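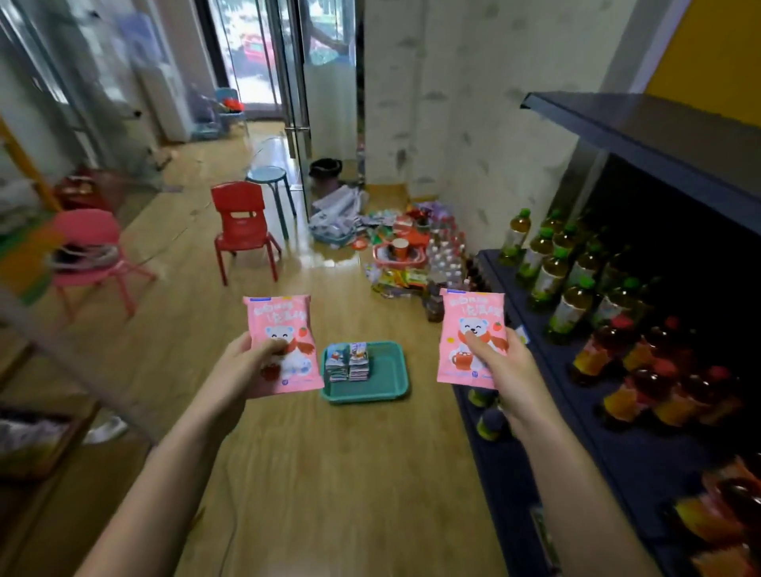 Chapter 4
Old Bridges and How to Read Them

I grew up a short walk from the bridge at Flemance, and I crossed it twice a day for years without looking at it once. I knew which slabs rocked when you trod on them. I knew where to lean if you wanted to see fish. But if you'd asked me how many arches it had, or why the upstream side was pointed and the downstream side was flat, I'd have had nothing to tell you. So if you've picked up this book thinking you know nothing about old bridges, that's fine, and you're in the same place I was when I started!

The last chapter was all about town walls and gates, and you'll remember we spent a lot of time on what walls were meant to keep out. Bridges were built to let people in, and that makes them a very different sort of thing to study. A wall can be left alone for a century and still be a wall. A bridge gets used, and widened, and patched up after floods, and argued over whenever somebody has to pay for it. Nearly every old bridge you visit will be several bridges from different times, all squashed into one.

What you'll learn in this chapter

How to tell the main kinds of arch apart
What piers and cutwaters are for, and where to look for them
How to spot a bridge that has been widened
Where the money came from, and the marks that tolls leave behind
How to plan a safe and useful visit of your own

Words you'll need

Arch: the curved part that carries the load across the gap.
Pier: the upright support standing between one arch and the next, very often with its feet in the river.
Abutment: the solid part at each end, where the bridge meets the bank.
Cutwater: the pointed bit on a pier that splits the current. Some bridges have them on both sides, but plenty only have them facing upstream.
Parapet: the low wall along the edge that stops you falling in.
Refuge: a little bay in the parapet, usually above a cutwater, where people on foot could stand aside for carts.
Soffit: the underside of an arch. I do like this word, and you'll be hearing it a lot.

Don't try to learn these by heart yet. They stick much better once you've stood by a real pier and said "cutwater" out loud, however silly that feels.

4.1 Start underneath

Most visitors walk across a bridge, take in the view, and walk back. I'd ask you to do it the other way about and begin down on the bank, if there's a proper path and the water is low. The top of a bridge is the part that's been changed the most. The road has been resurfaced, the parapets have been knocked by lorries and rebuilt, and somebody has put up lamps. Underneath, things are left alone for much longer.

The bridge at Flemance is 125 metres long from bank to bank, and from the road it looks like a single piece of work, all in the same grey stone. Go down the steps by the old wharf and stand under the first arch, though, and you'll see a straight joint running the whole length of the soffit, like the parting in someone's hair. On one side of it the stones are long and thin. On the other they're squarer, and the tool marks run at a slant. You're looking at the place where one bridge stops and another begins. The town wanted a wider road, so the builders put a second set of arches right up against the first, and then faced the new side to match.

I'd been told about that joint before I first went looking for it, and I still walked straight past it. Let your eyes get used to the dark. Then look along the stone at a low angle, with a torch if you've got one, and the edges will start to show up.

A joint like that tells you which part came later only if you can find some other clue to go with it. At Flemance the clue is the cutwaters. They're deep and sharp on the upstream side, with the refuges still sitting on top, and they belong to the older work. The downstream face has no points at all. We'll come back to this in section 4.3 and look at a few bridges where the clues disagree with each other, which happens more than you'd hope.

Try it yourself

Pick any bridge near you that's old enough to be built of stone or brick. It doesn't have to be famous, and a canal bridge will do nicely. Make a quick pencil sketch of one arch from the side, and mark on it anything that looks like a change: a different colour, a different size of block, a line of mortar that runs where it shouldn't. Leave the explaining for now. Bring the sketch with you to section 4.3, and we'll work on it there.
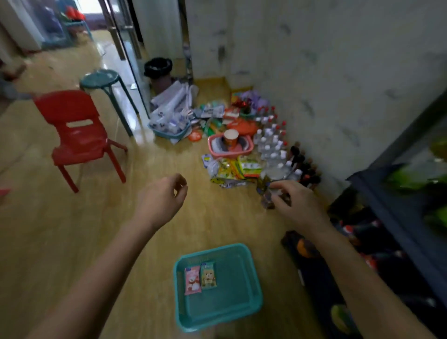 4.2 Who paid for it?

Bridges cost a great deal, and they go on costing it. Every flood loosens something, and every hard winter gets into the mortar. So once you've had a good look at the stones, the next thing to ask is where the money came from, and that usually means looking at the two ends of the bridge.

At Huanca there's a small square house on the north bank with a window that sticks out over the road. It's a tea room these days (the scones are very good, and I've done more research in there than was strictly needed). The window was put there so that the toll keeper could see who was coming from both directions. Opposite it, low down on the parapet, you can still find the iron socket where the gate was hung.

Osico went about things another way. The bridge there was free to cross, and it was looked after with the rents from a row of shops by the market. No toll house, then, and no gate. What you get is a carved stone on the last shop in the row, saying that the tenant must pay towards the upkeep of the bridge each September. I walked up and down that bridge for a whole afternoon hunting for a clue, and it was round the corner over a shoe shop.

Then there's the packhorse bridge below Prorel, which is so narrow that 2 loaded animals could never have passed each other on it. It has no toll house and no carved stone, and so far I haven't found a single record of who built it. Keep that one in mind as you read on, as we'll be using it to practise working from the stonework alone.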